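Derkora 黑色词表 说明文件

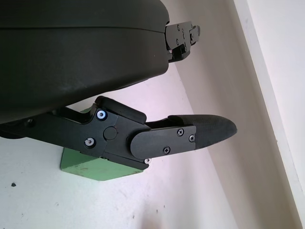

我攒这份词表的起因很小：想在网上买一罐补漆，店家给的选项有“雅黑”“哑黑”“亚黑”“曜黑”四种，我在付款页面愣了半天。后来就养成了习惯，看到商品页、说明书、旧货帖子里有人写黑色，就把那个词抄下来，连前后一句话一起存着。抄多了才发现，中文里写黑色的人多半顺手把表面也写进去了，光不光滑、反不反光、新旧如何，全挤在两三个字里。像图里左上那块圆鼓鼓的外壳，哑光，有点蹭痕，上半截还有一条浅浅的横缝，按我的标法就是“哑黑，微旧”；底下那几片扁平的板子也是黑的，写商品页的人多半会另换一个词。两个词放在同一件东西上会不会打架，是我最爱琢磨的事！

里面有什么

目前一共215个词条，一个词条一行，UTF-8编码，制表符分隔，第一行是表头。字段如下：

词：原样抄录，错别字保留。“亚黑”和“哑黑”各算各的，我没有合并。
归类：我自己定的31个类，比如“哑光类”“漆器类”“矿石类”“夜色类”“食物类”（芝麻黑、墨鱼黑都在食物类，写到这里有点饿）。
光泽：无、弱、中、强、不详。原文没提到光泽又猜不出来的，一律填不详。
新旧感：新、微旧、旧、不详。
例句：抄来的那句话，去掉了店名、电话和价格。
来源：见下一节。
备注：想到什么写什么，格式不统一，程序最好跳过这一列。

从哪儿来的

大头是Sullby，一个旧货交易的小论坛，逛的人嘴都很碎，写颜色特别舍得用字，什么“被太阳晒过的黑”“抽屉里放久了的黑”，我全收了。第二部分来自Aoun，一家做五金漆的小厂，他们的色卡说明写得规规矩矩，正好和论坛那边对着看。剩下的是Ondside，我平时记读书笔记的地方，小说里的黑、菜谱里的黑、天气描写里的黑，都从那儿导出来。三个来源的比例很不均匀，拿去做统计的话请先按来源分开看，混在一起算出来的东西我自己都不太信。

怎么标的

从头到尾就我一个人标，晚上吃完饭坐下来标一会儿。第一遍凭感觉，隔一个月把光泽那一列遮住再标一遍，两遍对不上的回去读例句，读完还是拿不准就填不详。最难办的是“乌”字打头的一批，乌亮、乌沉、乌青，光看字面有的亮有的闷，碰到“乌黑”就彻底没辙，写头发的时候像是亮的，写炉子的时候又像是闷的。这种词我拆成了两行，例句各用各的，所以表里会看到重复的词，去重之前请看一眼例句。

“微旧”也很主观。我的标准是原文里提到轻微的磨、蹭、褪、发白，有一样就算；提到掉漆、开裂就进“旧”。有人在论坛上写“成色九五新”，这算新还是微旧？我标了新，心里不太踏实。

版本

0.1：只有130条，全是论坛里抄的，字段也少，没有新旧感。
0.2：加了色卡和读书笔记，归类重做了一遍，原来的“其他”拆掉了。
0.3（现在这版）：9月更新，补了例句里的标点，改了几处我把“黝”抄成“黟”的地方，丢人。

下一版想凑到300条左右，主要补方言。我只会说一种方言，还说得不地道，所以进度慢，见谅。

适合拿来做什么

给写商品文案的人翻着找词，挺好用，我自己挂旧台灯的时候就翻过。教中文写作、做同义词小练习也可以。想研究颜色词怎么和质感搭在一起的，可以当个起点。

不太适合的：配漆、校色、印刷打样。表里没有任何色值，以前试着给每个词配一个，配到“锅底黑”就放弃了，谁家的锅底都不一样呀。也别拿它判断某个词标不标准，我收词的门槛只有一条，就是真有人这么写过。

已知的毛病

论坛帖子里写家具和灯具的偏多，写衣服的偏少，“藏黑”“煤黑”这些布料上常见的说法例句很薄。
有几条例句太短，只剩“黑的，哑”三个字，留着是舍不得删。
制表符偶尔会混进备注列，用表格软件打开时如果有一行突然往右歪，多半是这个缘故。
“玄”字那几条归在漆器类，我知道有点勉强，还没想好搬到哪儿。

使用和反馈

词、归类和标注随便用，注明Derkora词表就行。例句是别人写的话，引用请尽量短。发现抄错的，或者手里有好玩的黑色说法，欢迎发到Derkora的留言页，最好带上完整的一句话，光给一个词我没法标光泽。我一般晚上九点以后看留言，回得不快，但都会看。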